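Workplace Forums > Operations and Facilities > Automation
Topic: Simulation review before the two-arm unit goes into the stockroom
7 replies

stockroom_lead_Nina
The Nina site has been informed that a two-arm unit supplied by Jullent is scheduled to begin tidying and restocking work in March. Before that date, staff are required to review simulated runs and record their comments. I would like to hear from other sites on how this review time was allotted and whether job descriptions were changed as a result.

Y_Huaman
Our site completed the same process last year. Each member of staff was assigned a set of runs, and the set for my team contained 137. Review was counted as paid working time, which I recommend you request in writing. The still below is representative of what reviewers are asked to assess.

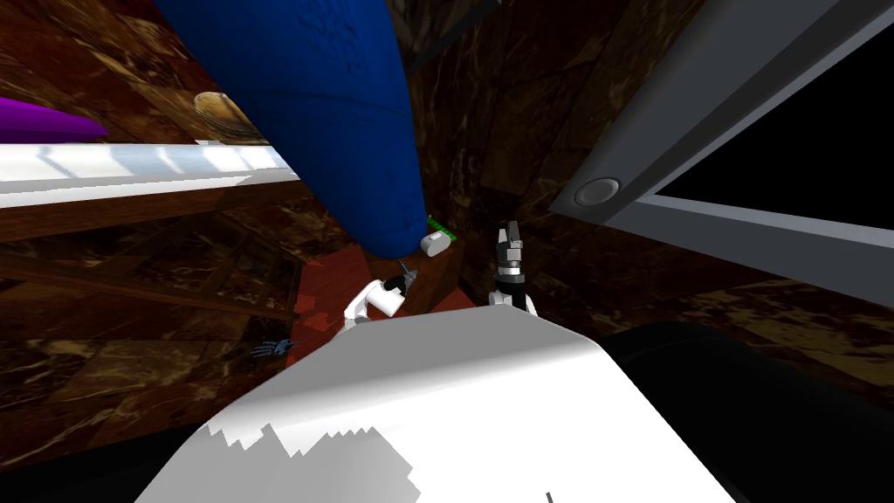 Simulated run, view over the unit's own body with both grippers raised.

Reviewers note any item that may be difficult to reach or identify. In this case my comment concerned the small items on the floor strip, in particular the white cylinder lying on its side and the green piece behind it. A person would collect both without a second thought. My comment asked what the unit should do with an item it can't name.

Yeison Huamán
Shift Coordinator, Hokeo

pallet_and_paper
With respect to the previous poster, I do not agree that review of this kind is a suitable duty for stockroom staff. Our stockroom does not have marble walls. Comments made on a rendered room are of limited use in a real one, and the hours are taken from the floor.

Y_Huaman
The objection is a fair one and was raised at our site also. The supplier's position is that varied rooms are used on purpose. I can't speak to the technical merit of that. I can state that 1385 comments were submitted across all shifts and that the handling rules were amended twice before the start date.

stockroom_lead_Nina
Thank you both. Was there any reduction in posts?

Y_Huaman
No posts were removed. Two evening positions were reclassified as attendant positions – same grade, different duties. Attendants clear items the unit has set aside and sign the log at 6:00 p.m. Some colleagues consider this less interesting work than they had before, and I believe that view should be recorded.

Pudico_HR_desk
For reference, our policy at Pudico requires a written notice to each employee whose duties change by more than a quarter. Please see form 2929 in the staff library. Review hours should be entered as training.

pallet_and_paper
I maintain that they should be entered as ordinary work. Training implies that the employee is the one being taught.

Pudico_HR_desk
The point is noted and will be forwarded. Until a revised instruction is issued, the training code remains in effect.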